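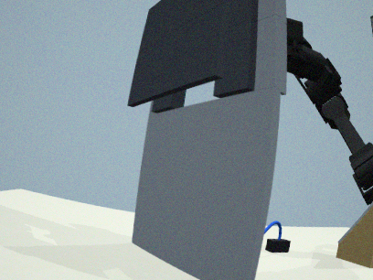 No. 417

So the patch panel project ate my whole month. I promised you a cheerful update in April about teaching a simulated arm to plug in network cables, and what you're getting is a bug story. Sorry! (It's a good bug though.)

Quick catch-up if you're new: I build a pretend server corner on my computer, drop a black arm in it, and try to get it to pick up a cable by the plug and seat it in the right port. The simulator is Vuler, the planning code is Cavholm, and the two of them get along like cats in a bathtub. I ran 1,349 attempts for this round. Of those, 1,240 ended with the plug seated, and I was pretty pleased until I started watching the ones that didn't.

Most were boring. Bad grip, timeout, move on. But a chunk of them had the same nasty thing in the log, a force spike on the fingers way over my limit, and then the run just kept going. No stop. On a real arm that's a broken port at best, and at worst it's somebody's knuckles.
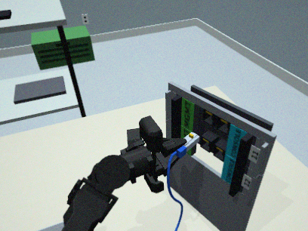

Posted by the Trenidura workbench blog

I spent two evenings blaming the cable. Simulated cables are awful, they're basically a string of beads that hate each other, and mine is thin and bendy and likes to droop right in front of the gripper. I made it stiffer, I made it softer, I turned off its collisions completely. The spikes stayed put, so the poor cable was innocent.

Then I went after the ports. The sockets next to the green MGMT label are packed in pretty close, and I figured the plug was catching on an edge. Nope, same spikes with the openings made bigger.

What finally cracked it was printing the timestamps side by side. My safety check was reading the force sensor once per planning step, and Cavholm takes its sweet time between steps when the target is at a tilt. The arm would push, spike, and relax again before the check ever looked. The logger runs on its own clock, so it saw everything and told no one. I had written a smoke alarm that only sniffs the air every so often, ugh.

The fix is kind of embarrassing. I moved the force check into the control loop, where it should have been from the start, and made it latch, so one bad reading stops the arm until I clear it by hand. I also dropped the approach speed for the last little bit before contact. My success count went down after that, which stung! Some of those nice seated plugs had been getting shoved in with way too much force.

Still open: 3 runs where the latch tripped before the fingers touched anything at all. I suspect the Kelmendi gripper model has a bad mass on one finger, but I haven't dug into it yet. If you've used that model and seen ghost forces, please leave a comment, I'd love to compare settings.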